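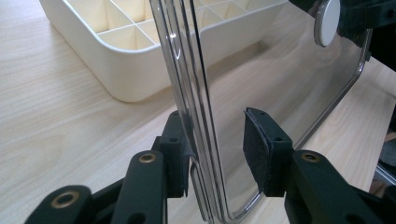

2026-05-19

Clear parts again. Spent the morning on the hand-held gripper data and I think I finally get why the policy kept squeezing thin air beside anything transparent. Saskia McPhee had been saying for ages it was a depth problem, and I kept telling her we don't even use depth on this one, so that was a fun argument to have twice.

What I did: took the 2,000 demos in the Erport set and pulled out every one with a clear plastic part in it, then retrained with the loss weighted up over the last stretch before the fingers close. Same network, same learning rate, same everything else (I checked the config diff this time, Hryhorii, you can put the whiteboard marker down). Ran 3 seeds. Two of them came out clearly better on the clear parts and the third sat right on top of the baseline, so I'm not calling it yet.

The failures have changed flavour, though! Old policy: stops short, closes on nothing, looks very pleased with itself. New policy: gets to the panel, one finger meets the rim and the other is still a fair way off the face, so the whole thing tips as it closes. My guess is it's steering by the rim, where the plastic catches the light, and ignoring the flat bit because all it sees there is wood grain coming through. Ximena reckons we could test that by putting matte tape along the rim and seeing if it gets lost. Cheap to try, so that's next.

Opaque parts didn't suffer, as far as I can tell. I only ran the short eval, so somebody please hold me to doing the long one.

Odds and ends:
- Run names are fairweather-a, -b and -c. Ignore fairweather-test, wrong normalisation.
- Four demos had the gripper width stuck at one value from start to finish. Dropped them and left a note in the Erport folder.
- Soledad wants the grip pads swapped before anyone records more. Fine by me, but can we log which demos are old pads and which are new? We didn't in November and I'm still cross about it.
- Tape test first, then a fourth seed if the machine's free overnight.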